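### 4.2 Open-day sessions

The second set of recordings was made during the open day at the Pirkau site on October 12, 2021. Visitors were shown the hand-held gripper and then invited to try it themselves at a table with a checked cloth. Each session began with a short talk by a member of staff, and visitors could stop whenever they liked. We gave no target time, as we wanted to see how people handled the tool when left to their own pace.

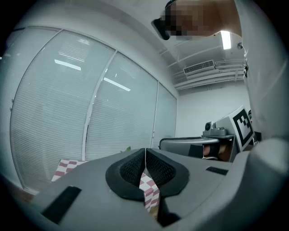 **Figure 3.** View from the hand-held gripper during the open day, with the two padded fingers in front and a curved glass partition behind. Face pixelated.

In total, 16 visitors agreed to have their sessions used, giving 835 recorded attempts. Attempts in which the visitor put the gripper down to ask a question were kept but marked separately. The room was lit by its normal ceiling lights and the blinds were left as they were. Results for this set are reported apart from the laboratory recordings made in September.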